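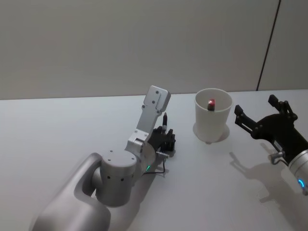 Figure 1. White plastic cup standing upright on a white tabletop. The sides taper from the rolled rim to a narrower base.

Keeping Plastic Cups in Use: Handling, Washing and Storage in the Isia Common Room

Project report
Author: Aino Räsänen
Course: Materials in Everyday Use

Summary

This report examines how light plastic cups are handled, washed and stored in the Isia common room, where the same cups are meant to be used many times before they are recycled. The project ran for two months and ended in June. During that period 904 cups of water, juice and coffee were served and recorded. A set of 100 cups was marked on the base with a grease pencil and inspected at the end of the period. Most damage was found at the rim and appeared to come from the way the cups were stacked and pulled apart, and the report recommends changes to drying and storage.

Background

The common room is used by students of the Niskanen building for breaks, group work and small evening events. Cups were formerly thrown away after one use. The student association decided to wash and keep them instead, and the department asked for a short study of whether thin-walled cups could stand up to this treatment.

The tapered shape shown in Figure 1 is common for cold drinks and snacks. It allows cups to nest inside one another, so that a large supply fits on one shelf. The rolled rim stiffens the opening and gives the lips a smooth edge. The narrow base has a drawback, in that a cup with a high fill level tips more easily than a straight-sided one of the same height. These features were taken as the starting point for the study.

Method

Users were asked to place used cups on the tray by the sink and to note each drink on a tally sheet. The cups were washed by hand in warm water with an unscented dish soap, rinsed, and left to dry. Two storage arrangements were compared. Cups in the Aka cabinet were nested in tall stacks as soon as they looked dry. Cups in the Fova cabinet were placed upside down in a single layer on a wire shelf and were nested only on the following morning, in short stacks.

At inspection, each marked cup was stood on a flat table against a plain background and turned slowly by hand. The rim was checked for splits and flat spots, the wall for creases and cloudiness, and the base for wobble. The cup was then filled with cold water and left on a paper towel to reveal leaks. Findings were written down on a form prepared for the purpose, and doubtful cases were looked at again later the same day.

Results

The most frequent fault was a short split running down from the rim. It was found mainly in cups from the Aka cabinet. Users reported that these cups were hard to separate, and several were observed twisting the stack or squeezing the top cup until it came loose. Water trapped between nested cups seems to have made them cling together.

Cups from the Fova cabinet separated easily and showed fewer splits. They did pick up faint lines on the rim from the wire shelf, but these could not be felt with a fingertip and did not affect use. Their main disadvantage was the space required. On busy evenings the single layer filled the shelf, and some cups had to be dried on the counter.

Cloudiness was seen in cups from both cabinets. It was heaviest where the rough side of the sponge had been used — a habit that continued even after a soft brush was placed beside the sink. Coffee left a slight tint near the base when cups stood unwashed overnight. Leaks occurred only in cups with visible damage.

Discussion

The results suggest that ordinary drinking does less harm to the cups than the short moments before and after it. A cup is rarely damaged while standing on a table. It is strained when it is pulled from a stack, scrubbed, or pressed down onto others to make the cabinet door close.

The study has clear limits. Cups could not be kept strictly apart, and a few marked cups were returned to the wrong cabinet. The pencil marks faded with washing and had to be renewed, so some cups may have been confused with one another. The tally sheet depended on users remembering to fill it in, and the recorded total should be read as the number of drinks noted.

Recommendations

Cups should be dried upside down and left overnight before they are nested. Stacks should be kept low enough that the top cup can be lifted with one hand. The rough sponge should be removed from the sink area and the soft brush kept in its place. Cups with a split rim should be taken out of use when they are noticed and put in the plastics recycling bin.

A second wire shelf in the Fova cabinet would ease the shortage of drying space on event evenings. The department has been asked to consider this purchase before the fall term.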